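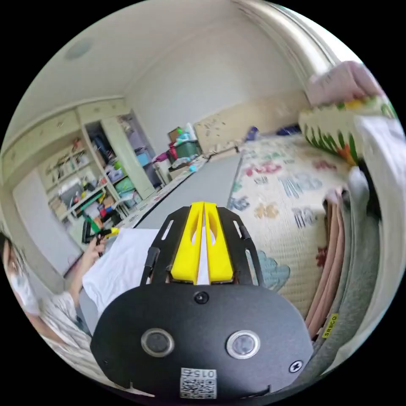

Re: [handheld-grippers] fingers not meeting at the tip
1/7/23

Oh, I know this one! We had the very same thing on ours in the spring, and it drove me up the wall until I stopped blaming the fingers.

> We swapped the yellow fingers on one of our two handhelds and now
> they touch at the base but leave a gap at the tip. The other unit is
> fine with the same batch. Tightened everything, still there.
> Is it the print or the rail? We're on the Prornero carriage.
> Also, how often do you all re-zero?

My money's on the carriage. The Prornero ones ride on a little slotted frame, and if you tighten one side all the way before you've started the other, the whole thing sits crooked and takes the finger with it. So back everything off until it wiggles, squeeze the fingers shut by hand (tips first, then the base), and go around the screws a bit at a time while you keep squeezing. Takes me up to 8 minutes, most of it spent looking for the driver.

If there's still a gap after that, swap left for right. Gap moves with the finger? Then it's the print, and you can shave it down with fine sandpaper. Gap stays put? Look for dust in the slots — ours get used on the floor a lot and you would not believe the fluff that comes out of there. A dry toothbrush does it. Please don't oil it, I tried that once and the fluff turned to felt.

As for re-zeroing, I do it every time the fingers come off, plus once before a long day. Close fully, zero, open fully, check the reading, close again. Mine should come back within 2 counts. When it was crooked it was off by 17, so that's a quick test you can run before you take anything apart.

One more thing, write the unit number in your log next to the zero value. We mixed up two units in the Lallel sheet and I spent a whole evening chasing a fault that belonged to the other one. Grr.

Let me know what the swap test says!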